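Visit Report: Burthorpe Manipulation Software Laboratory

Members of the Nenddale Automation Forum visited the laboratory on a Wednesday in October. The program covered two topics, grasp planning and the tooling used to review failed attempts.

The planner, named Zulleck, receives depth data and proposes candidate grasps. Each is checked for collisions before a path is sent to the arm controller. Our hosts explained that the time allowed for planning had been cut from 4 seconds to 2, chiefly by discarding unreachable wrist poses early. 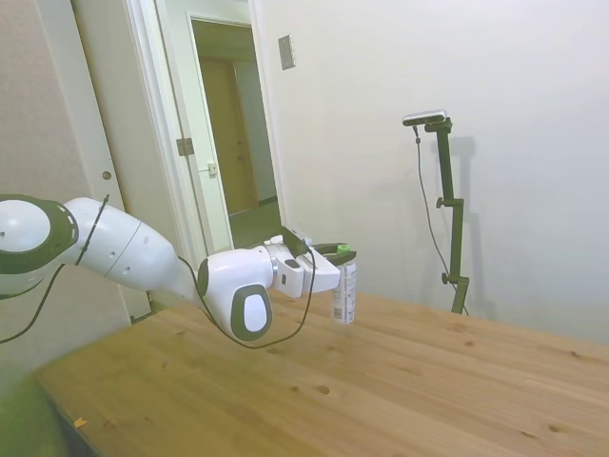
Arm holding a can with a green cap, bench area, Burthorpe.

Discussion then turned to perception. Clear containers remain difficult — depth readings tend to pass through the plastic and return the surface behind it. The laboratory therefore combines depth with a color-based outline of the object, and its review tool, Piątek, replays both streams beside the planner's decisions. The archive holds 3,000 logged attempts, searchable by failure type. 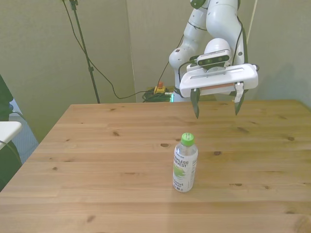
Remigiusz Chmielewska asked whether the outline alone would be enough for clear bottles, and remarked that a confident wrong depth value does more harm than a missing one. The hosts agreed in part. Zulleck now lowers the weight of depth wherever the two sources conflict, although the threshold is still set by hand.

Forum members may request the slides on log formats from the Nenddale office.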